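Limescale round the kitchen tap, landlord says it's my problem
Posted by Ellulico, March 12, 2025

Moved into a flat in Clilport in February. The water here is practically gravel. The base of the kitchen tap has grown a white crust and the granite next to it has gone cloudy. I've used 2 bottles of Burivow descaler to no effect beyond a headache. The letting agent, Janjua, wants 300 pounds for a "specialist clean". Is there a cheaper way that won't wreck the worktop?

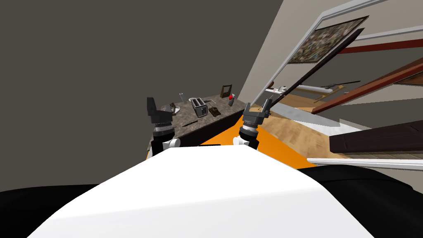
gravelpath
Put the Burivow down. Acid and stone don't get on, and that cloudiness may well be the sealant giving up. For the tap, wrap a rag dipped in white vinegar round the crust, keep it off the granite with a folded towel, leave it for 50 minutes and go and do something more interesting. Scrape what's left with an old bank card. For the worktop use warm water and a drop of washing-up liquid, then dry it.
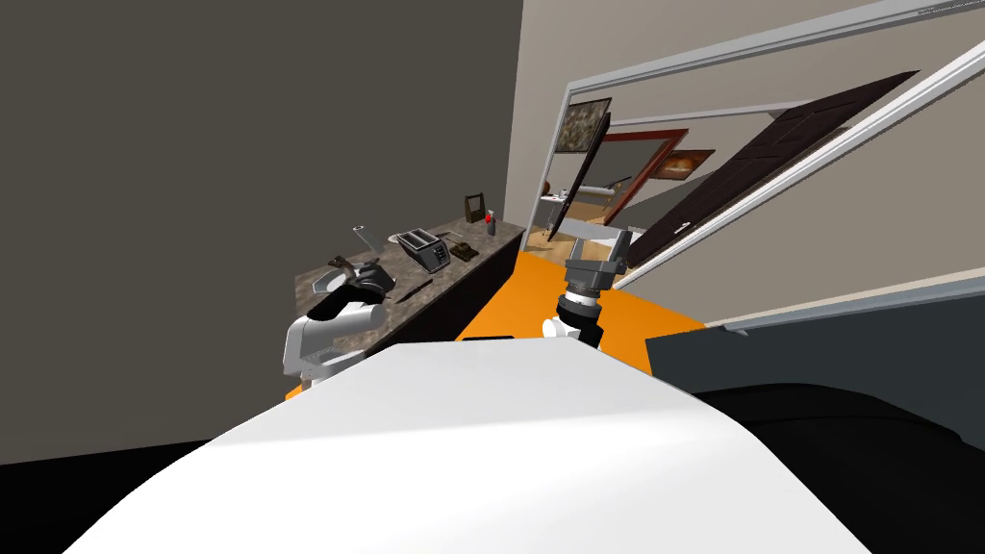 If it's still dull after a week of that, buy a stone sealer and follow the tin. Mine was cheaper than a takeaway and smelled worse. And check your tenancy agreement before you pay Janjua anything, as hard water usually counts as wear and tear in my experience of arguing with agents.

tapwater_tim
just get a softener. ours was 2250 fitted and the kettle is lovely now

Ellulico
I rent, Tim. Vinegar is on.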